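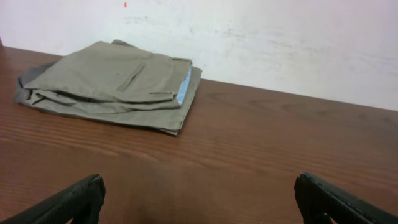
Trying grippers on clothes was the whole reason I took the early train to Rasstead, and the Paltley open day did not let me down! They hold it once a year, in July, and visitors are allowed to have a proper go on the arms instead of watching from behind a rope. I spent most of my morning on folded laundry. The trousers on the table were khaki, folded several layers thick and lying close to the wall, and that made a harder target than I'd expected. Come in too steep and you press the bundle flat, come in too low and the top layer slides off on its own. With the gripper set wide I had plenty of room either side of my aim and still managed to miss.

There were 3 grippers to compare on the same arm. My favourite was the Skov, a plain two-finger type with a lovely gentle close - you can set the force on a dial and feel the difference straight away on thin cotton. The second was quicker but pinched. The third had soft pads and was brilliant on towels, less so on anything with a waistband.
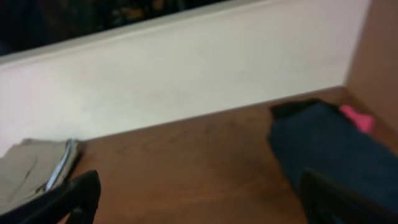 The controllers were just as much fun. One was a small handheld thing with a trigger, and I got on with it in minutes. The other, called Clondumia, is a sort of second arm that you move about while the real one copies you. It felt odd at first (my elbow kept going the wrong way) and then it clicked, and I didn't want to give it back. You get 2 goes each, unless the queue is short, so do stay on after lunch.

I also liked seeing the view from the wrist camera on a screen next to the bench. It's a great help for lining up the fingers, though I kept forgetting to look up at the arm itself.

Entry was free, parking is tight - there were about 200 visitors when I went - and the tea is good. Take the side entrance if you're walking from the station, it saves going all the way round the car park.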